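Foro de lectura fantástica > Autopublicados y rarezas > La saga de Skostinano (Valdir Tavares)

lunadetinta
16/05/2022
¿Alguien más está con esto? Me terminé anoche El vado de Drela, la primera de las cuatro novelas de Skostinano, y estoy que no quepo en mí. Va de una barquera que cruza gente de una orilla a otra y descubre que los que cruza de noche no llegan a ninguna parte. Parece sencillo, pero a partir del capítulo 33 se abre todo – la guerra, los gremios, la lengua de los ahogados – ¡y ya no lo sueltas! Voy a por la segunda esta misma tarde.

Orzo_77
A mí me costó. Las primeras cien páginas son gente remando. El final es bueno, te lo compro, pero Tavares necesita un editor que le quite adjetivos.

lunadetinta
¡Pero si remando es cuando se conocen! La conversación con el viejo Bayram en la niebla es de lo mejor que he leído este año (y leo bastante fantasía, que conste). Cuando le paga el pasaje con el nombre de su hermano tuve que cerrar el libro un rato.

Orzo_77
Esa escena sí. Las otras quince de remar, no.

mirtha.g
Yo las leí en desorden, empecé por Zoren porque fue la que encontré, y funciona igual. Diría que hasta mejor, porque llegas a Drela sabiendo quién es la barquera y todo lo que calla pesa más. El orden de publicación me parece una manía.

Cuervo de papel
No puedo estar más en desacuerdo, mirtha. En Zoren te cuentan en la página 47 lo que pasa con Bayram. Si alguien entra aquí sin haber leído nada: Drela primero, por favor.

mirtha.g
Te lo cuentan a medias, y además miente el que lo cuenta.

Cuervo de papel
¡Eso también es destripar!

lunadetinta
Haya paz, que yo voy por la primera y me estoy tapando los ojos, jaja. Pregunta seria: ¿la edición con los relatos de Cengiz Yurt merece la pena? Son siete historias ambientadas en el mismo mundo, con permiso de Tavares. 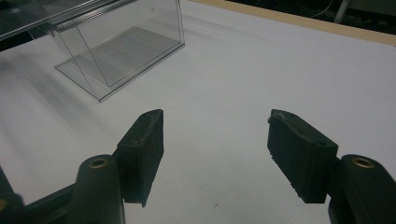

Me tira sobre todo la del faro, que según la contraportada pasa 2000 años antes de la guerra y explica de dónde sale la lengua de los ahogados. Si es así la quiero ya, pero no sé si leerla ahora o esperar a terminar las novelas.

Orzo_77
Yurt escribe mejor que Tavares, ya está, ya lo he dicho. Frases cortas y al grano. El relato del faro son veinte páginas y hay más mundo ahí que en toda la segunda novela.

Cuervo de papel
Hombre, mejor no. Distinto. A Yurt le falta cariño por los personajes, se le mueren todos. Eso sí, el del recaudador de sal es una maravilla. Léelos después de Zoren.

mirtha.g
O antes :)

tejedora
Entro solo para decir que la tirada en papel fue de 3000 ejemplares y que en mi librería quedaban dos la semana pasada. La traducción es muy cuidada, y el mapa viene desplegable, con los nombres antiguos de los ríos.

lunadetinta
¿¿Desplegable?? Vale, decidido, me lo pido mañana. Tejedora, ¿te acuerdas de si el mapa marca las islas del norte? En la primera solo las nombran y me muero por saber dónde caen.

tejedora
Sí, las marca, aunque una está sin nombre. Cuando llegues a la tercera lo comentamos.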